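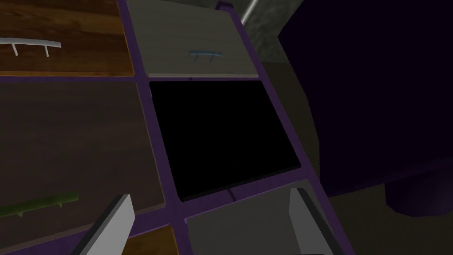

The Nostmont Intelligencer was a weekly newspaper printed in the river town of Nostmont during the second half of the eighteenth century. It contained foreign and local news, shipping lists, letters from readers, verses and paid notices. Today it is known mostly among collectors of early newspapers, who value it for the long reports copied from the London papers and for the good quality of its rag paper.

History

The paper was started by the printing house of Stergiou, which at first produced only almanacs, legal forms and sermons. The first number was a single sheet, printed on both sides and folded once, so that the reader received four small pages. It was sold at the printing shop and at two inns on the post road. After one winter the house changed to a larger sheet, and the four pages became wide enough for 3 columns of text.

In the early years the number of printed copies was 200. This was not unusual for a paper of a small town, because one copy was normally read by several families, and the inns kept a copy on the table for their guests. Later the print run was increased to 400, when the post riders began to carry the paper to the villages on the other side of the river. It is not known how many of the readers in those villages paid for it. The paper repeated many times, usually in May, a request that subscribers should settle their accounts, and it accepted firewood, grain and clean linen rags in place of money.

The Intelligencer stopped without any announcement. The last known number promises the second part of a letter on the keeping of bees, and this second part has never been found.

Contents

The first page was given to foreign news. It was taken from papers that arrived by ship, and for this reason it was often two or three months old. The printer usually named the ship but did not always name the newspaper. Reports from parliament, prices of corn and accounts of storms at sea were the most common subjects.

The second page had news from the neighboring towns, and the third page had letters and poems. The letters were signed with invented Latin or Greek names, as was the custom of the time, and the writers of most of them have not been identified. A long dispute about the position of a new bridge filled the third page for 11 weeks. It is the part of the paper most often quoted by local historians.

The last page carried the notices. These include sales of land, lost horses, new goods in the shops, runaway apprentices and the hours of the ferry. A small woodcut of a ship or a house was placed at the side of some notices. The same blocks were used again and again, and the cracks in the wood, which grow longer from year to year, help to put undated sheets in the right order.

Printing and paper

The text was set by hand and printed on a wooden press. The type was already worn when the paper began, and the letter "k" in particular is frequently broken. The long form of the letter "s" was used until the end. The paper has visible chain lines, and many sheets show a watermark in the shape of a bell. No mill using this mark has been found near the town, so the paper was possibly bought from a merchant on the coast.

Collecting

Single numbers appear on the market from time to time, mostly removed from bound volumes. Such copies have small holes along the left side, where the binding thread passed. This is considered normal and lowers the price only a little. More serious faults are trimmed margins with loss of text, brown spots, and tears along the central fold.

The dealer Grolico has issued a short list of the known numbers, and the Ultetti Library keeps the longest run, bound in leather with the name of the paper on the spine. The library's catalog, last revised on 7 March 2021, separates the original sheets from the later reprints. The reprints were made as souvenirs for a town festival. They can be recognized by their wood-pulp paper, which is brittle and has no chain lines, and by a modern form of the letter "s" in the title of the second page.

See also

Colonial newspapers
Post riders
Rag paper
Woodcut ornaments in early printing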